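Keeping a Comic Collection in Good Shape at Home

Updated 14th August

I have 2,994 comics in a two-bedroom apartment, and I love every floppy, dog-eared one of them. Superheroes mostly, plus a long shelf of tie-ins from TV shows that only got one season. People write in all the time asking how I stop them from turning yellow and smelling like a basement, so I've put my best household tricks on one page!

Bags and boards first
Slide the board in with the shiny side against the book and fold the flap over the back. Tape goes on the bag, never on the flap edge where it can grab the cover on the way out (I lost the corner of a very nice first appearance that way and I still think about it). If the bag has gone wavy or cloudy, swap it.

Boxes
Stand the books upright, snug but with enough room to get your fingers in. A half-full box lets them slump, and a slumped comic gets a curve in the spine that is a real pain to undo. Fill the gap with a rolled towel or a block of clean foam. Keep boxes up off the floor on a low shelf. Mine are lined up by team, then by hero, and villains who got their own series have a box all to themselves!

Musty smell
Kerstin Eklund from our Willton swap group taught me this one and it's wonderful. Put an open dish of baking soda in the bottom of a big lidded tub, set a wire rack over it, stand the comics on the rack and close the lid for a week. Stir the soda halfway through. Really stubborn ones get a second week.

Damp
A cheap humidity gauge is the best thing I ever bought for this hobby. I like to see it under 50 percent. July is the hard month here, so I run the dehumidifier overnight and empty it with my morning coffee.

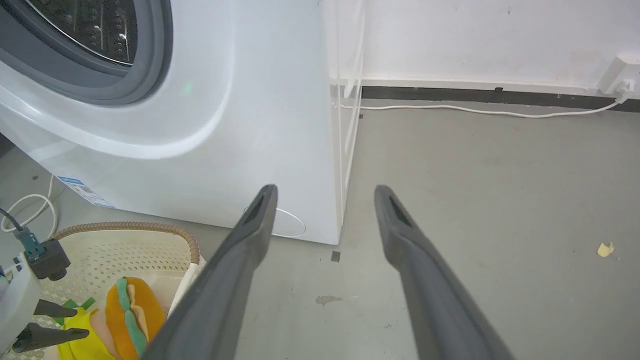
Cloth covers and long-box liners can go through on a cool, gentle cycle with half the usual soap. Skip the fabric softener. Hang them up and let them get bone dry, seams and all, before any paper goes near them again. Same goes for superhero T-shirts, by the way: inside out, cool water, and the print will last for years.

Sticker goo
Warm the price sticker on the outside of the bag with a hair dryer on low and peel slowly from one corner. Take the comic out first!

Keeping track
I use a plain spreadsheet with title, issue, box and who guest-starred. The guest-star column sounds silly until you want every crossover with your favorite hero on a rainy afternoon. I typed in around 700 books the first winter, a few each evening with an old cartoon on.

Got a trick of your own? Send it over, I'd love to try it.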